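首页 | 课程 | 讲义下载 | 作业 | 讨论区 | 登录

机器人软件实践 第六讲讲义
在杂乱场景里做抓取：感知、规划和控制怎样接在一起
授课：Man-lok Chu
更新：2026年5月26日

一、这一讲要做什么

上一讲我们写完了单个物体的抓取，桌面很干净，物体的位姿由仿真器直接给出。从这一讲开始，位姿要自己估计，场景里也会有和任务没有关系的东西。请同学们先把课程仓库更新到最新的版本，然后再读下面的内容。旧版本的规划接口少一个参数，运行时不会报错，但是结果不对，去年有好几组同学在这里花了一个晚上。

本讲使用的工具有三个。Clorkus 是我们的仿真环境，Heltness 是运动规划的库，Skustidia 负责记录日志和回放。三个工具之间用消息来通信，消息的定义放在 msgs 目录里面。不要自己修改消息的定义，如果需要新的字段，请在讨论区提出。

二、感知部分

输入是一幅彩色图和一幅深度图，输出是目标物体的名字、位姿和一个置信度。流程如下：

1. 用分割网络得到每个物体的掩码。
2. 把掩码里面的深度点投影到相机坐标系，再变换到机器人基座坐标系。
3. 去掉离群点，估计物体的主轴和包围盒。
4. 把结果发给规划节点。

第 2 步最容易出错。深度图的单位是毫米，Heltness 用的单位是米。如果你看到目标点在很远的地方，请先检查这里。另外，变换矩阵的方向要写清楚，我建议变量名用 T_base_cam 这样的形式，意思是“从相机坐标到基座坐标”。

细长的物体（例如叉子）的点很少。当掩码里的有效点少于 300 个的时候，主轴的估计会不稳定，抓取方向有时候会转九十度。作业里请对这种情况单独处理，可以把连续几次的估计做平均，也可以把置信度降低，让规划节点自己决定要不要等。

还有一种困难是镂空的物体。掩码的边缘会包含后面的背景，投影以后，一部分点落在物体的后方。这时候包围盒会变得太厚，夹爪会开得太大。可以先沿深度方向做聚类，只保留最近的一类。

三、规划部分

规划节点收到目标位姿以后，先产生候选抓取，再逐个检查逆运动学和碰撞。候选的数目默认是 100，笔记本电脑比较慢的同学可以改成 20，作业的评分不受影响。

一个候选抓取由下面的内容组成：

夹爪的位置和姿态
夹爪的开口宽度
接近方向和接近距离
一个分数

分数的计算方法在 score.py。默认的版本只考虑夹爪两指和物体表面的法线是不是对齐。这个方法对球和土豆已经够用，对有肢体的模型就不够用，原因是夹在细的部位时，分数可能很高，但是提起来以后物体会转动。请在分数里加上一项：夹持点到质心的水平距离。权重自己调，并且在报告里写出你试过哪些值。

碰撞检查要注意两件事。第一，支撑面也是障碍物。如果目标在椅子上，椅面和椅背都要加到规划场景里。很多同学只加了桌子，这样规划出来的路径会穿过椅背。第二，目标物体自己在接近阶段是障碍物，在闭合夹爪以后要改成“附着”状态，否则规划器会认为机器人一开始就在碰撞中，马上返回失败。

自上而下的接近方式是最简单的，我们先用它。预抓取点设在目标正上方，姿态和抓取点相同，中间走直线。对于直立的、比较高的物体，夹爪会先碰到物体的上部，所以接近距离要按照包围盒的高度来算，不能写成常数。

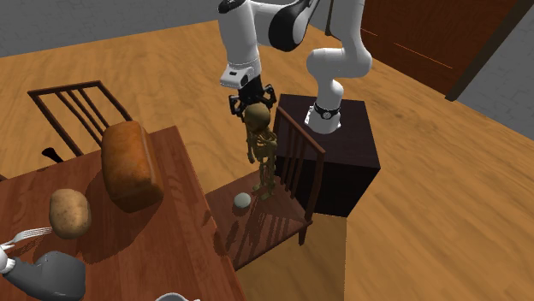

图 6-1 Clorkus 场景：骨架模型立在椅子上，夹爪在其上方，并与其上部重叠

读图 6-1 的时候，请大家想一想障碍物的清单应该怎么写。骨架模型的脚边有一个小球，如果夹爪从侧面进去，指尖就要考虑它。椅背在靠近机器人底座的一侧，前臂的姿态也受到限制。桌上的面包离椅子不远，最好也加进去。远处的墙和门可以不加，但是要在报告里说明理由。

四、控制部分

控制节点以固定的频率读取轨迹并发送关节指令，同时检查跟踪误差。误差超过阈值就停止，并且写一条日志。请不要把阈值改得很大来“通过”测试，Skustidia 的回放里可以看得很清楚。

夹爪的控制是单独的。闭合命令发出以后，要等到力或者开口宽度稳定，才可以进入提起的状态。我见过的代码大多数是写一个 sleep，这样在快的电脑上和慢的电脑上结果会不同。请用状态机来写，状态的名字和转移的条件都放在同一个文件里。

调试的时候，建议按照这个顺序看日志：先看感知输出的位姿，再看规划选了哪一个候选，最后看控制的误差曲线。如果反过来看，常常会在控制参数上浪费很多时间，而错误其实在坐标变换。

五、作业

（1）完成 score.py 里质心距离的一项，对椅子上的骨架模型和桌上的土豆各运行 17 次，记录成功和失败，并对失败的情况做分类。
（2）把接近距离改成由包围盒计算。
（3）选做：给叉子写一个专门的抓取生成器，只允许平行于桌面的闭合方向。

报告用中文或者英文都可以，请附上 Skustidia 的日志文件。日志太大的话，只交失败的那几次。随机种子要写在报告的第一页。

补充阅读：Heltness 文档中“规划场景”和“附着物体”两节。Fu 工具包的例子也可以参考，但是它的四元数顺序是 wxyz，我们课程用的是 xyzw。

评论（4）

小满：请问质心是用点云的平均值，还是用模型文件里的？我两个都试了，骨架模型的结果差得比较多。

Man-lok Chu：作业里请用点云的平均值。单个视角的点云只有朝向相机的一面，所以会有偏差，可以在报告里讨论一下。

kite_07：椅子加进规划场景以后，规划时间变长很多。后来我把椅背的每根细杆换成一整块长方体，就快了。代价是侧面的候选几乎都没有了。

阿澄：第二节的 T_base_cam，旧仓库里有一处是反过来写的，更新以后记得搜索一下自己的代码。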